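Speaker notes: Teaching an arm to open up an old desktop
Talk for the Clindstead makers' evening, 33 minutes with questions
Speaker: Ayantu Jemal

Before I start

Water on the table. Clicker in the left hand. Say good evening slowly, then wait until the people at the back have found a chair.

Say who I am: I repair computers in the daytime, and in the evenings I build things in the shared workshop at Lerero. English is my third language, so if I say a word strangely, please raise a hand and I will say it again in another way.

Thank Robel Weldu for inviting me and for lending the adapter.

1. What we wanted

We get many old office desktops at the workshop. Most of them come with a good drive inside, or good memory, and somebody must take these parts out by hand. It is not difficult work, but it is boring, and after the fourth machine my fingers are full of small cuts.

Crescencio Carrillo already had an arm on his bench and was using it to move blocks from one side to the other. In December I asked him if it could move a hard drive. He said yes very quickly. I want you to remember this when I come to section 4.

The project is called Elta. The name has no meaning, we needed a name for the folder.

Say clearly: we did not want to build a machine that takes apart every computer in the world. We chose one family of Dell tower, and we chose three jobs:
- take a drive from the cage
- place a memory module
- unplug one cable and move it out of the way

Only the first job is near to finished. I will be open about the other two.

2. The drive cage

Ask the room: who has opened one of these? (Wait for hands.) Then you know the blue plastic. On this family, blue means "a person may touch here." It is a kind design for people. For the gripper it is also a good thing, because the camera at the wrist can find the blue easily against the gray metal.

We keep one drive in the right-hand slot and leave the left one free, so the fingers have some space to open. With both slots full we could not get a good grip on anything.

Do not forget to mention the cables. Everybody asks about the motors, and I always want to talk about the cables. They lie exactly where the fingers want to travel. 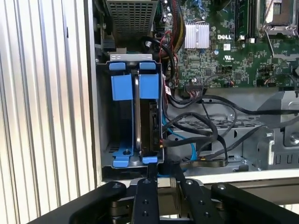
3. The gripper

Slow down here, this is the part with questions.

The fingers are black metal links with many bolt holes. I like the holes. When a finger is too short, we bolt on another piece and try again the same evening. Hiwot Yimer made the first drawings for the finger tips, and she made them too wide. We laughed, but she was correct about the shape, only the size was wrong. The set we use now is number 13 in her notebook.

Explain the angle. At first we came to the cage straight, like a fork going into a cake. The wrist hit the wall of the case each time. Now we come diagonally, over the corner of the board, and then turn. It takes longer and it looks a little drunk, but the case has fewer scratches.

A short word on safety. One of us is always near the machine, and hands go inside only after the person with the stop button says "free." We say it loudly. It feels silly for one week and then it is a habit. 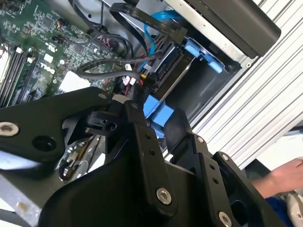
The speed is very low, and I will not make it faster for a demo. If somebody asks for the speed in numbers, tell them the full path to the cage takes 33 seconds, and that I can do it by hand in 4. (Let them laugh.)

About the bolts: check them before each session. A loose bolt at the finger moves the tip only a small amount, but a small amount is enough to miss the blue tab and push on the metal. We lost one complete evening to this. Abenezer Zeleke found it with a simple hex key after the rest of us had been reading log files for hours.

4. The bench and the fixture

Now come back to Crescencio and his quick yes.

The arm was the easy half. The hard half was to have the computer and the parts in the same place every time. On a normal table the tower slides when you push it, and then all the saved positions are wrong. So we moved everything to a bench of aluminum extrusion. The grooves are useful, you can fix almost anything to them and take it off again.

The gray plate next to the tower is printed. It has a square pocket for a chip, a slot for a thin board, and several holders that stand up. We printed it again and again. The first one was bent at the corners, the second had a pocket with no space for the finger tips, and the third we dropped. Please print the pocket with sloping edges if you make your own. The part then falls into its place by itself, even when the arm is a little wrong.
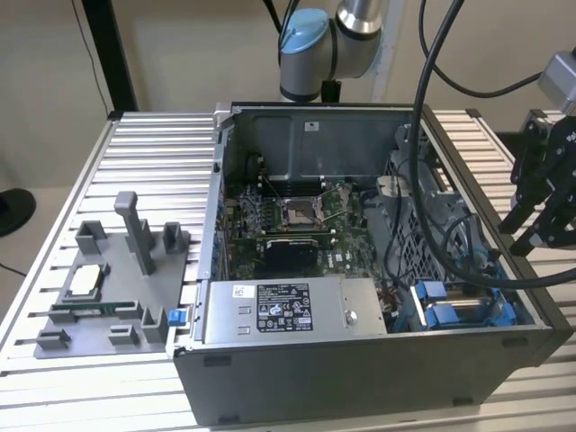

The tower lies on its side with the panel off. In this position the weight of the parts helps us, and the camera beside the bench can see the board and the plate together. We tried it standing up at the start, and I do not recommend it.

The cable of the arm itself is another story. It is thick, and it likes to hang into the view of the camera. Cuesta, the small shop on the corner, sold us some fabric straps for it. They help when the arm is high. When it goes low we still have the loop, and I have no good answer yet. If anybody in the room has one, please find me after the talk.

5. What works and what does not

Drive: it works on most tries if the cage is the same type. With another cage we must teach all the positions again.

Memory: it can pick the module from the plate. Pushing it into the slot is a different matter. You need force at both ends, and our gripper gives force in the middle. Hiwot has a new drawing.

Cable: not yet. A cable is never in the same place two times. We stopped this job until spring.

6. Questions

If they ask about the price: say the arm belongs to Crescencio and I do not know what he paid. The bench and the printed parts we paid together.

If they ask for the files: the plate drawings are in the Elta folder at Lerero, anybody may copy them. The finger drawings belong to Hiwot, ask her first. She normally says yes.

If there are no questions: tell the story of the dropped plate.

Return the adapter to Robel before leaving.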